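Moving a 90-label tape inventory to one spreadsheet

I have put off writing up the supply shelf for most of a year. The old arrangement was a paper list taped inside the cabinet door, plus a second list on my phone that disagreed with it. Over a long weekend in September I threw both out and started again. Notes follow, mostly so I can repeat the process when I move.

Why the paper list failed

It recorded purchases and never recorded use. Every line was a thing I had bought at some point, in the order I bought it. A roll that ran out in spring was still listed in August. Estela Orellana, who shares the unit in Trelport with me, had been keeping her own tally in pencil in the margin, and hers was closer to the truth than mine.

The second failure was naming. The same product appeared as "clear tape," "packing (clear)" and "Carnegie tape," the last one named after the street where the store used to be. Three names, one product, three separate reorders.
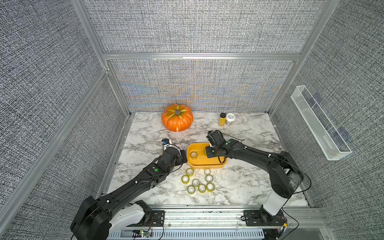

Naming rules

One noun first, then one property, then width if it matters. "Tape, clear, wide." "Tape, paper, narrow." No store names and no brand names unless the brand changes how the item behaves. I kept Wemlow in the label for the double-sided stuff, as the generic version leaves residue on painted surfaces and I do not want the two mixed.

Seasonal things get the season as the noun. It looks odd in the sheet ("Fall, pumpkin, orange") but it sorts correctly, and sorting is the reason to have a sheet at all.

I went through 90 labels this way and ended up with far fewer rows than that. Most of the reduction was duplicates.

Columns

Item, location, on hand, reorder point, last checked. I tried a price column and removed it. Prices changed between orders and I never once used the number to make a decision.

"Last checked" is the column I would keep if I could only keep one besides the item name. A quantity with no date attached is a guess. Anything unchecked for 90 days turns gray through conditional formatting, and gray rows get looked at on Monday.

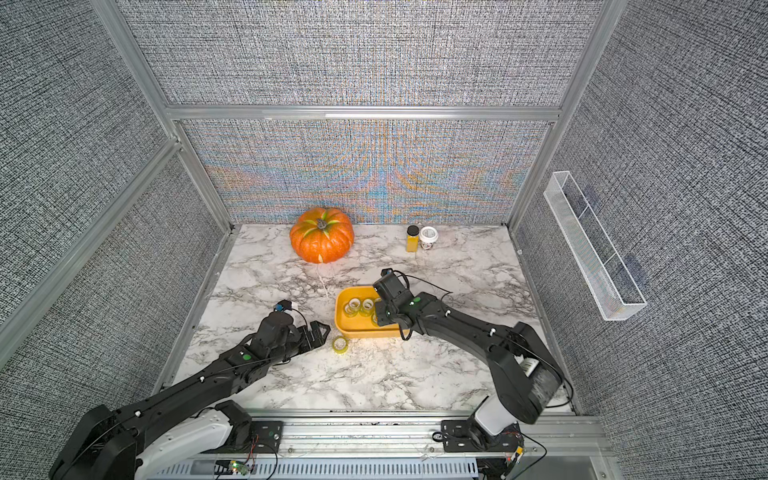 Clear tape in its yellow tray.

Reorder points

My first pass used a flat reorder point of two for everything. This was wrong in both directions. Tape goes quickly when I am shipping and hardly at all otherwise, while glue dries out if I hold more than I need.

The current method is cruder than it sounds. Take the most used in any one month, add the number likely to be used while waiting for delivery, round up. For clear tape that gives 9. For labels it gives 20 sheets. For glue I ignore the formula and buy a bottle when the open one is low.

Nam-gil Um suggested a rolling average with a safety margin, and sent me a formula to do it. I ran his version next to mine for a while. The results differed by one unit on a few rows, so I stayed with the one I can work out in my head. His is better if your use is steady. Mine is not.

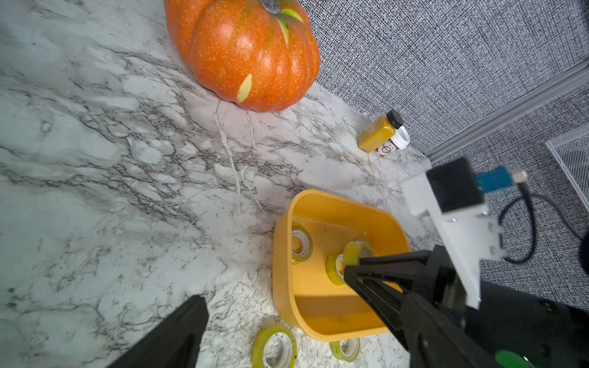 Fall, pumpkin, orange. White flecks over the ribs.

Counting

Full counts take some 10 minutes if I do them by shelf and do not stop to tidy. Tidying during a count is how I got two different totals for the same shelf in July. Count first, enter the numbers, then move things.

Partial rolls count as zero. I tried halves and quarters and spent more time judging rolls than counting them. The effect of calling them zero is that I reorder slightly early, and I can live with that.

I also tried Gusora, a phone app that scans codes and keeps the totals for you. It works well for items in their original packaging. Much of my shelf has been out of its packaging for years, so I was printing codes for things I could identify by looking at them. I exported the data and went back to the sheet. 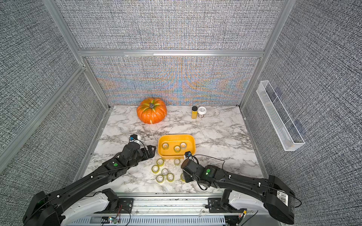
Marble-patterned top, gray panels, aluminum beams.

Open problems

Shared items are still unsolved. Estela and I both draw from the same string and the same box of blades, and only one of us updates the sheet at any given time. A tally card at the shelf would probably fix it, though that is a paper list again – with a narrower job.

I have also not decided what to do with items that live in two places. At the moment they get two rows and a suffix, A or B. The totals need a SUMIF that breaks whenever someone adds a trailing space. TRIM on the item column handles most of it. I will post the sheet once the string rows are cleaned up.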